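Trinix snap-off knife, large size: review after one winter of use
Posted 13/06/2022 by Lilla Borbély

I bought the Trinix in November, when we started insulating the attic at the Mernley house. I already had two snap-off knives, both cheap, and both had sliders that slipped back under load. The Trinix cost more than the pair of them put together. It has since cut nearly 400 square feet of mineral wool, a lot of vapor barrier, carpet for the stairs and more cardboard than I want to think about.

The main difference is the lock. Most knives in this price range use a ratchet slider that clicks from notch to notch. The Trinix has a wheel that you tighten by hand. Once it is tight, the blade stays where you put it. With mineral wool you need a lot of blade out, and you are pulling hard the whole way across the batt. Mine has not moved once in that kind of cut.
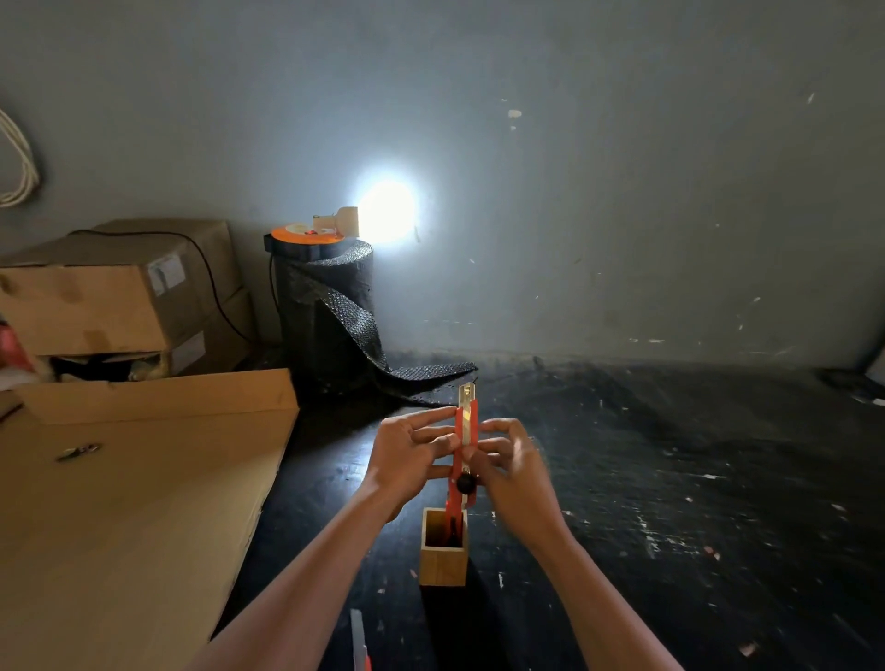
The price you pay is speed. A ratchet opens with one thumb. With the wheel you loosen it, slide the blade, and tighten it again, and in work gloves that is slow. If you mostly open boxes and put the knife back in your pocket, you will be annoyed by lunchtime. My husband Ákos went back to his old ratchet knife after two days and still uses it for deliveries.

Blades. It comes with one fitted and no spares. The one in the box is fine on cardboard and film but went dull quickly on carpet backing. I replaced it with Rissanen blades, sold in packs of 10, and they last me longer on the same material. They fit without any play. I also tried a pack from Jemum, which were slightly thinner, and you could feel them flex on long cuts. I used those up on masking paper.

Snapping off a dull segment is the usual job. Do it with pliers, pointing away from you, with glasses on, and put the pieces in a tin with a lid. Don't snap more than one segment at a time.
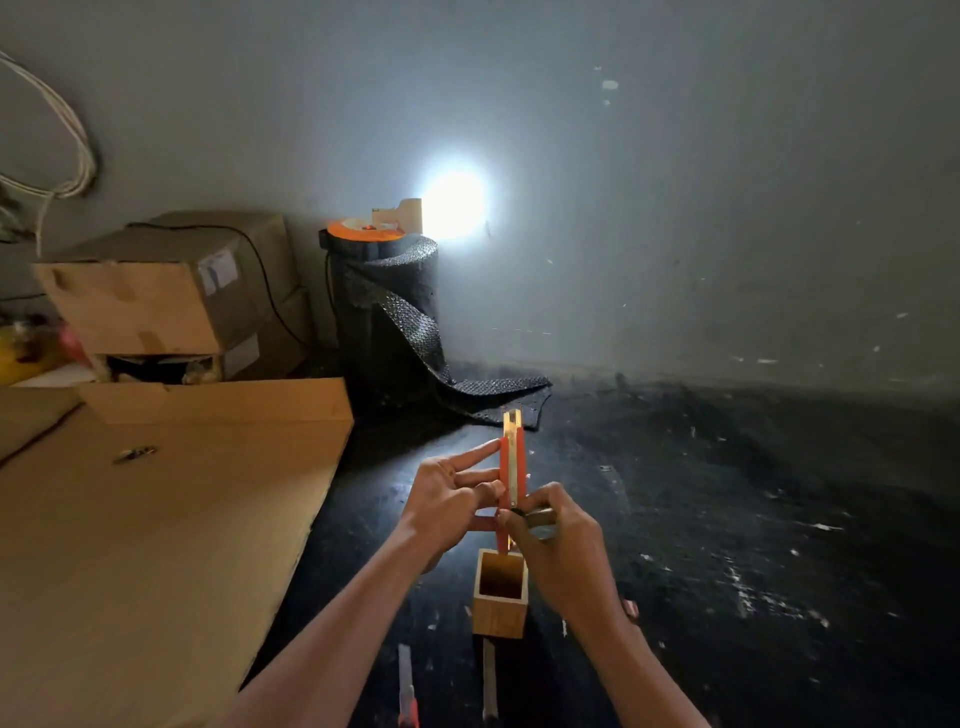

Grip is good when dry. With sweaty hands the plastic gets slick, and I would like some rubber on it. I wrapped a few turns of cloth tape around mine in the spring and that solved it, though the tape collects dust and has to be redone.

Cleaning is simple enough. Adhesive from the carpet tape got into the blade channel and made it stiff. I took the blade out, wiped the channel with mineral spirits on a rag, let it dry, and it ran freely again.

It is also longer than my other knives and does not fit the knife pocket on my work pants. It lives in the bucket with the straightedge and the chalk line.

For insulation, carpet and drywall I would buy it again. For a general knife to keep in the kitchen drawer, get something smaller with a ratchet.

Rating: four out of five. I took one off for the missing spare blades and the slick handle.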